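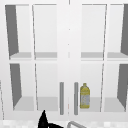
Finish Carpenter / Cabinet Installer — Residential

Employer: Pluvitwood
Location: Ferkley shop and job sites within 30 miles
Type: Full time, hourly
Start: August
Reports to: Mariann Hegedűs, installation lead

Position summary

Pluvitwood builds and installs kitchen, pantry and utility cabinets for single-family homes and small apartment buildings. The installer works in a crew of 2 and is responsible for site layout, setting, scribing, door adjustment and the final punch list. Cabinets leave the shop assembled. Doors, including glass-front doors, are packed separately and hung on site.

Duties

Check wall flatness, floor level and stud locations against the shop drawings before unloading.
Set and fasten base and upper runs, shim as needed, and scribe fillers and end panels.
Hang and adjust doors to an even gap. Callbacks for door alignment are handled by the crew that did the install.
Cut and fit crown, light rail and toe kick.
Record site changes on the drawing set and return it to the shop the same day.
Load and unload the truck. Some uppers weigh more than 80 pounds and are lifted by both crew members.

Requirements

Two years of paid experience in cabinet installation or finish carpentry.
Ability to read elevations and section drawings without supervision.
Own hand tools and a working laser level. The shop supplies saws, nailers, jacks and blades.
Valid driver's license.
Able to work on ladders and to kneel for long periods.

Experience with glazed doors or inset hardware is useful but not required. Training on both is done in the shop during the first six weeks — at full pay.

Hours and pay

Shifts start at 7 a.m. and run eight hours with an unpaid lunch. Overtime is paid at time and a half and is scheduled in advance where possible. Travel between the shop and the site is paid. The hourly rate depends on experience and is stated in writing before the trial day, which is also paid.

How to apply

Send a resume and photos of up to six completed installs to Réka Hegyi at the Ferkley office. State which parts of each job were your own work. Applications are read every Monday until the position is filled. Applicants who have worked for Pluvitwood as subcontractors should list the jobs and skip the photos.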